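Paisan two-arm gripper trials: chip can set

Hi, and thanks for grabbing this. I'm Concetta Cirillo, and I look after the gripper comparisons in our little lab at Viludside. This folder is the snack part of the Paisan trials, where we run the same boring jobs with different fingers and see which ones make us swear less. The data was frozen on April 24, 2023. If your copy is older than that, please pull again, the timestamps in the first upload were a mess.

What's in the folder

There are 249 episodes in the main split and 13 in a split called "odd", which I kept out because a controller restarted partway through or one of the video streams dropped. Each episode has joint positions for both arms, gripper opening, the command we sent, and three video streams: one from each wrist and one fixed view of the table. All of it is teleoperated. I drove most of it myself, so if the left arm seems braver than the right, well, I'm left-handed.

We compared two finger shapes. Zorkcombe fingers are the plain wedge ones that came with the arms, and Avora fingers are our own print with a shallow curve on the inside. Check the field finger_set before you mix anything! I averaged over both for a whole afternoon once and got very excited about nothing.
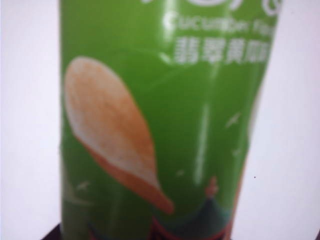
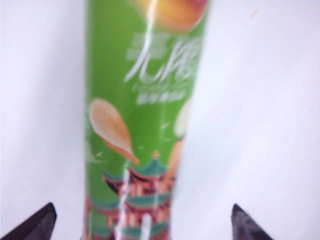
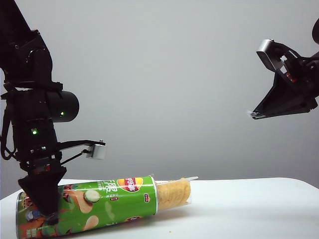

The thing I wanted to know at the start was whether a round, smooth object needs a special finger at all. My feeling so far is that it depends on how you come in. With the approach centered, both sets do fine and I can't tell them apart by watching. Come in a bit crooked and the curved ones forgive you more, but they're bulkier and they hide more of the object from the wrist stream, and I do miss that when I'm driving.

Focus is the other sore point. The wrist cameras are set to a fixed focus, and up close the printing on packaging goes soft. If you plan to read labels from these streams, please don't, or at least use the fixed view for it. For plain old "where is the edge" work they're good enough — glossy wrappers do give you bright streaks, so a simple color threshold will split one object into two.

Loading it

Run load_trials.py with the folder path and it hands you one episode at a time. Video is decoded only when you ask for it. Gripper opening is in millimeters, joint angles are in radians, and yes, I know the old README said degrees. On my desktop, indexing takes some 475 seconds the first time and then it's cached.

Known problems

The right gripper reports a slightly negative opening when it's fully closed. I left the raw values alone, so clip them if that bothers your code.

Success labels were set by hand by whoever was driving. They mean "I'd have been happy with that", which isn't very scientific, and I'd love a second pair of eyes on them.

A softer pad for the Avora fingers should be ready in July and I'll add those runs as their own split. Bug reports go in the tracker, with the episode number please.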